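How do you keep linen dish towels from going stiff?

Home & Kitchen > Textiles and Laundry
Dec 1, 2025 | 3,392 views

Posted by tealeaf_mo

I've fallen completely in love with linen dish towels and I need some help! In May I bought a set of 2 from Fledberg, the ones with the big pear print, and they were gorgeous out of the packet – soft, drapey, colors you could see from the next room. After a summer of regular washing the colors are still great, but the cloth dries as stiff as cardboard. I hang them over the oven rail and they keep the shape of the rail when I take them off.
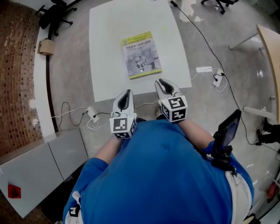
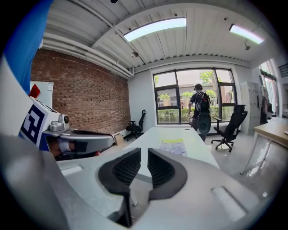 Hand-held grippers in use, both pictures from the same place.

The label says 100% linen, warm wash, no bleach. I use regular powder, a normal cycle, and a splash of fabric softener, and I dry them indoors because we don't have a yard. Our water is hard (the kettle is a sight). I'd love to get that first-day feel back, and I'd like to know if it's safe to use the tumble dryer, as the label doesn't mention it either way. Also, does ironing help or make it worse? I have two more sets on my wish list, so please don't tell me to switch to microfiber!

Joaquim Correia

Oh, you can absolutely get them back! Linen is wonderful stuff and it gets better with age once you stop feeding it the wrong things.

Drop the fabric softener first. It leaves a coating on the fibers, so the towel feels slick for a day and then dries stiff, and it won't soak up water nearly as well. With hard water you probably have minerals and old detergent in there too. I'd do one wash with no detergent at all, warm, with half a cup of white vinegar in the softener drawer. Keep vinegar well away from anything with bleach in it. Then go back to your usual wash with less powder than you've been using, and add an extra rinse if your machine has one.

For drying, I give mine ten minutes in the dryer on low and pull them out while they're still damp. Then a really good snap – hold two corners and crack it like a whip – and over the rail. Full drying on high heat can shrink linen, so stay near the machine the first time.

Ironing is fine, and on a printed towel I do it from the back while it's damp. They come up so beautifully! I have some old Mota ones with a lemon border that I've washed this way for years, and they feel like a favorite shirt now. If yours are still crunchy after the first vinegar wash, do it once more before you give up on them.

dishpan248

just use them more. mine were stiff and then they weren't. i also scrunch them up in my hands when they're dry, takes a second

Tatley Road Annie

Agree with Joaquim about the softener, I noticed a difference after one wash! One thing to add: don't cram the machine. I used to throw my towels in with the bath mats and jeans and they came out creased and full of lint. Now they go in with pillowcases and there's room for everything to move around.

I tried the Dovix wool balls in the dryer as well. I couldn't tell you if they do anything for linen, but they didn't hurt, and the cat adores them.

Good luck, and get the other two sets – I've never regretted a dish towel!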